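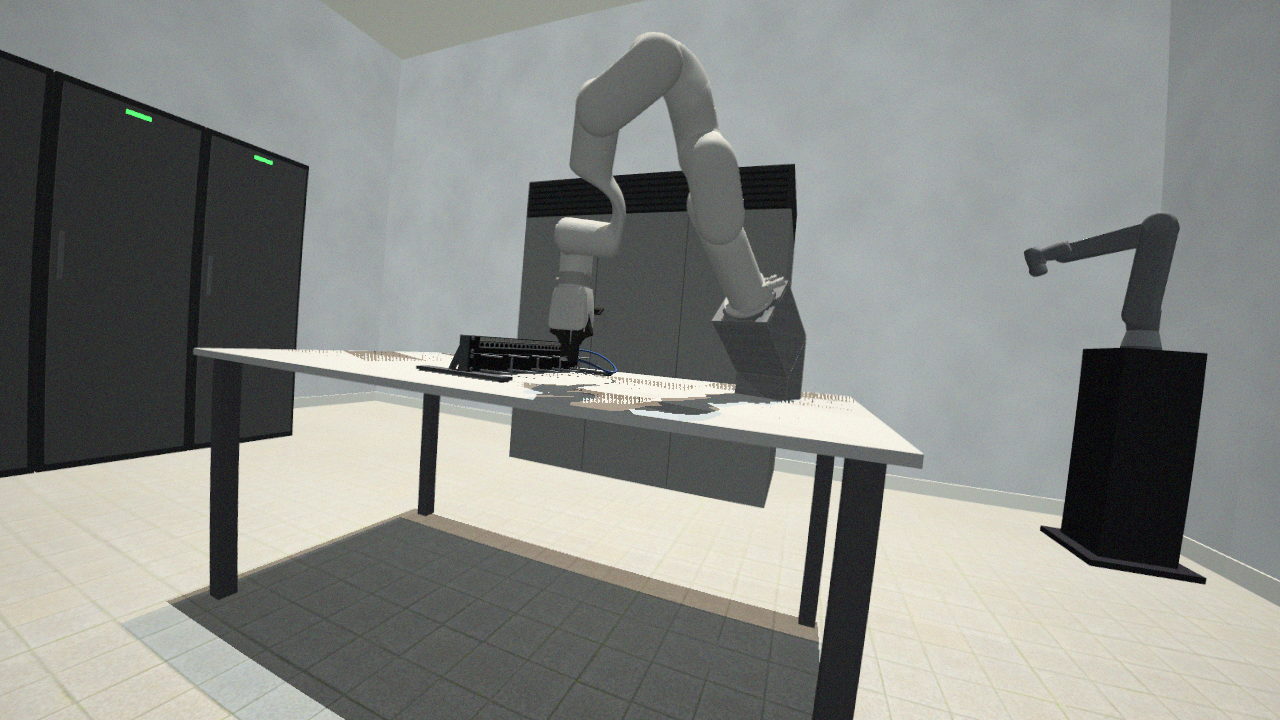
Sneha Grewal asked after the last report whether the cable work would hold up once the arm was run at full reach, and whether we should be paying for a second gripper before we know. It is a fair question, and it set the order of work for July.

3 min read

The Kovo cell is modeled with the white arm behind the long table and its gripper pointing down at the black unit with the row of ports. All changes are tried in the model first, then copied to the cell at Totton.

Base mount. The bolts were retorqued and the base frame was re-entered in the controller. The old offset was wrong in one axis, which explains most of the missed approaches listed in the June report.

Wrist. We replaced the seal and greased the joint. The brake test passed.

Cable run. In the model we ran 148 approaches to the ports, and 91 cleared the blue cable on the first setting. The rest came in too low from the right. Pramila Semwal raised the approach height and we repeated the first 100 with no contact. The same settings have not yet been tried at Totton at full reach, so the answer to the question above is still open.

Gripper. The spare pads from Rajput arrived in the wrong hardness and went back. We don't recommend ordering a second gripper this quarter.

Spending is within the Hevthorpe grant. We request 3 more days of cell time in August for the full reach runs and a backlash check on the elbow.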